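The oilcloth came back first. Then the enamel, then the big steel bowls your aunt mixed dough in. Anybody who rents in Drirnstead right now has seen it – kitchens that look like somebody's grandmother just stepped out.

Celeste Abreu sells the stuff by the yard. 28 patterns on the rack, fruit mostly, some plaid. "Kids in their twenties," she says. "They want the one they spilled soup on." She cuts, rolls, tapes. No website. Cash prefered.

Small table, too many dishes, that's the look. A basin, a plate with roses on the rim, a white bowl, teapots and cakes printed on the cloth underneath.

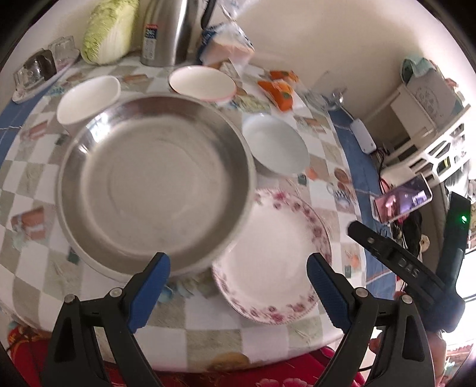

Page last changed: 20th May

Nelu Ghiță grew up with it and isn't sentimental. His mother changed the cloth every February, whether it needed it or not. The old one went to the shed, under the paint cans. "It cracked at the corners. It smelled like a new shoe for a week." He bought 12 feet of it last winter anyway. Lemons.

Prices are up, of course. Flea market plates that went in a box lot now sit on there own little stands. Corina Văduva, who runs the Skirnico stall, asked 60 dollars for a soup tureen with no lid. Sold before lunch.

Will it last? Celeste shrugs. She has another delivery coming – more plaid.

Contact the magazine | © Grivard | Back to top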